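right, table sort-out thread. been putting this off since January and the flat in Trollonbridge is not getting any bigger

1/ rule for today: everything on the table gets a home or goes in the bag. no "I'll just leave it there for now". I know what I'm like

2/ bag is already 13 takeaway menus, a dead torch and a candle from my cousin's wedding that smells of soup

3/ mesh holder stays. it's ugly, it catches on jumpers, but it keeps the utensils off the wood and I've had it 17 years. tried a nice ceramic one from Prudon once - tipped over every time you took a spoon out

4/ now the drinks bottle question. do we keep empties or not. Su-chen Tai keeps every single one for barley tea, says the lids last longer than the fridge does. I lose the lids in 2 days

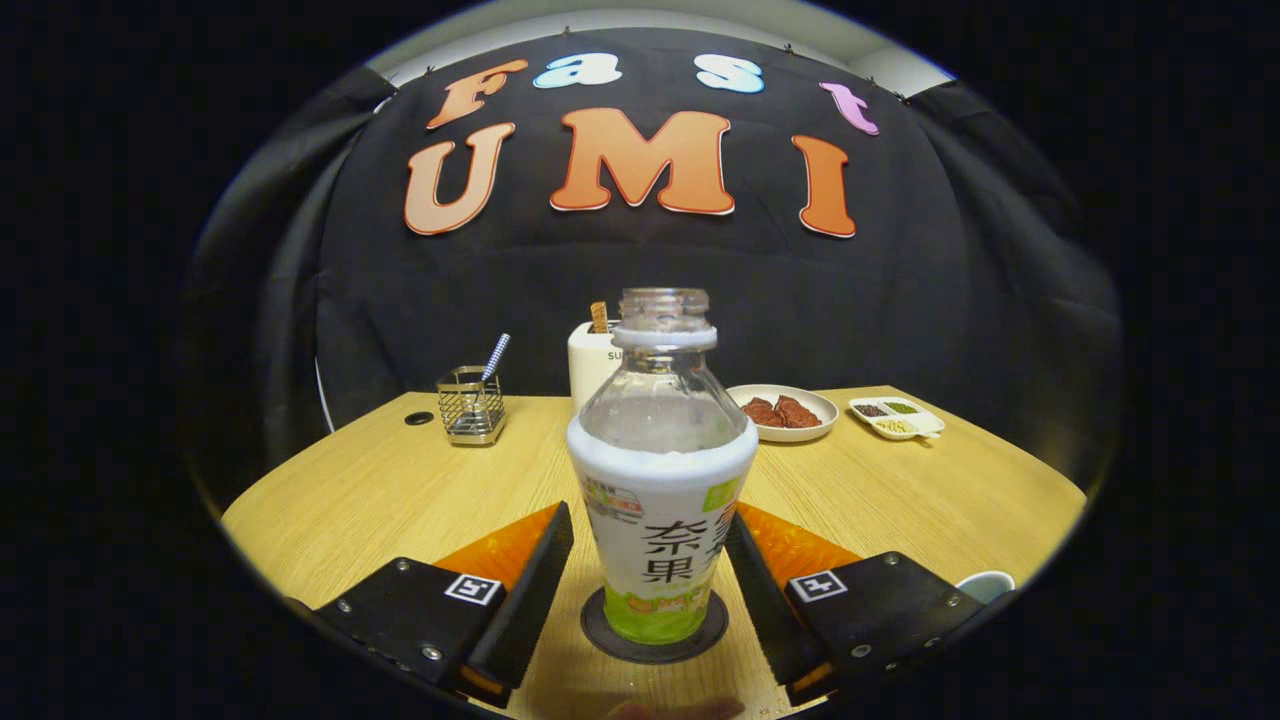
no cap, on its coaster, stripy handle in the mesh thing behind

5/ love the label on this one though, big black characters and the bright green along the bottom. might peel it for the scrapbook. if anyone knows how to get them off in one peice pls shout. hairdryer??

6/ also COASTERS. the black round ones with the little rim are the only ones worth having. flat cork ones stick to the glass and then drop on your foot

7/ stopped for noodles. roughly an hour lost. no regrets

8/ ok back. wiped the table down, moved the charger to the shelf, found the good scissors (!!) under a pile of Chiang catalogues

9/ verdict on bottles - keeping one for the plants, rest go in recyling tonight. Su-chen can come and get hers before 9pm or they're gone

10/ drawer next. pray for me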